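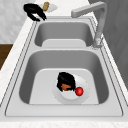
Grornow Sink Station: the practice kitchen for your home-built arm

Filed under: Software & Scenes > Kitchen > Arms and Grippers

Hi, and welcome to the page for the thing that ate my fall! Grornow is a simulated kitchen sink you can load up on an ordinary desktop and use to practice pick-and-place before your real arm goes anywhere near a real plate. I started it in October for the arm I'm putting together on the bench I share with Mehwish Ansari (she does the wiring, I do the bits that fall off), and it grew into something other people kept asking for, so now it has a page.

The sink is a steel double with a gooseneck faucet, and the faucet is the part I'm proudest of, mostly for the number of times I've driven a gripper straight into it. If your planner only thinks about the thing it's grabbing, you'll find out fast. The divider is good for that too. Getting something up and over it sounds easy, and then you watch your wrist joint swing wide and clip the spout.

Loose items are small and kind of silly. There's a plate, a shiny red ball, some food bits, and a little toy head with glossy black hair that came out of a parts folder and never left. I like the ball for a first try because it's bright and easy to pick out while you sort out your camera settings. Leave the hair for later!

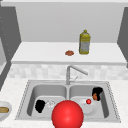 Front view, gripper marker over the middle of the sink.

The marker is on by default and yes, it's big. You can shrink it or turn it off in the view menu, but I'd leave it alone on day one, while you're checking that "left" on your stick means left on the screen. Mine was backwards for an entire weekend and I blamed the stick.

What you get in version 2:
- The sink and counter, with several camera positions
- All the loose items, which you can move, swap or delete
- A recorder that saves your runs, up to 1000 per folder
- My settings file for the Vidov gamepad adapter
- A short setup guide, typed by me and fixed by Carys Yorath

There's no water in it. I tried, it crawled, I took it out. Food doesn't squish either, so go easy on your grip force when you move over to the real thing.

If you've never run an arm in a sim before, clear out the basins first and just fly around. 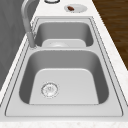 Go down toward the drain, back up past the faucet, over the divider and home again, slowly, until it feels boring. Then put one item back in and try the same loop carrying it. That's pretty much how I still warm up, and I save those runs as well, since a smooth empty loop is handy to compare against when something gets jerky later on.

Order code is 1831. It's a download, so nothing ships, and updates to version 2 are included. Questions about odd joint layouts go to Clodagh Cronin, who has patience for that sort of thing. Everything else comes to me, Hollis Pettigrew.

Print this page | E-mail this page

Contact | © Grornow | Back to top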